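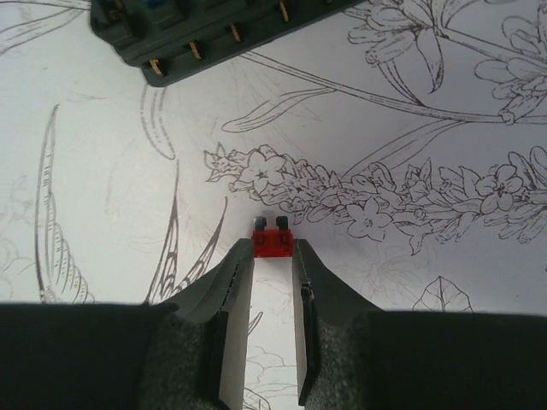 The fuse cell has been sold to the shop floor at Pledach as the end of sore thumbs, and the checklist that came with it was written by Jendent, the people who sold it. I have kept their item numbers and added my own remarks. A red blade fuse standing upright between two padded fingers, prongs up, with the fuse box lying slantwise behind it, looks a simple enough job. The people who have done it by hand for years will tell you that the last few millimetres are where it goes wrong, and their views are in the comments too, whether or not Jendent asked for them.

Site: Pledach, small parts bay
Cell: Escobar line, two-arm, job no. 2919
Inspection date: Friday, April 4, 2025
Result: PASS WITH ACTIONS (two items failed, see 5 and 9)

1. Stop button reachable from the operator's stool
OK. Reachable by me. The shorter of the two operators on lates has to stand up. Move the stool or move the button.

2. Finger padding secure, no loose edges
OK. The supplier says the padding lasts "the life of the cell". No figure given. I have put it down for a look every 20 shifts and would like the hours for that found from somewhere.

3. Work surface clear of parts not in the current job
Comment only. The rule as written can't be met on mixed work, when several kinds of part are out together. Suggest we change the wording to "parts on the job sheet". A rule that people have to break every day teaches them to ignore the rest.

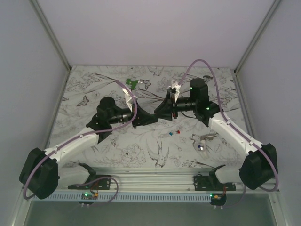 Cell with both arms meeting near the back of the table, mixed small parts set out.

4. Cables on both arms free to move, not rubbing
OK at time of check. They hang in long loops and come back down past the bases. I want these looked at weekly. The manual says yearly, and I don't believe it.

5. Written procedure for clearing a dropped part
FAIL. There is a procedure, but it says "call the technician". The technician is shared with Skakitwood and is here two days a week. On the other three, people will reach in. Write a proper procedure with the power locked off, and train both shifts in it.

6. Indicator lights understood by staff
Part met. Everyone I asked knew green was good. I got three different answers on what it means when a light goes out.

7. Training records
OK on paper. 383 minutes of training per operator, most of it video. Asked what they would like more of, all of them said time at the cell with somebody who knows it.

8. Effect on manual handling
The business case claims 369 hand insertions a shift will be taken off the operators. It leaves out the loading, the checking and the refitting of anything that isn't seated. Those are still done by hand, and they are now done at the cell's pace. One operator told me her thumbs are better and her neck is worse. Please record both.

9. Staffing during running
FAIL. The risk assessment assumes one person per cell. The rota from next month has one person across two. Either the assessment is redone or the rota is. I will not sign the second cell off until I have seen which.

10. Staff consulted before changes to the task
Box was ticked when I got the form. The people on the bay say they were shown a slide show in November and asked if there were any questions at five to four. I have unticked it.

Actions to the bay manager: items 1, 5, 6, 9, 10. Action to Jendent: item 4, reasons for the yearly interval, in writing.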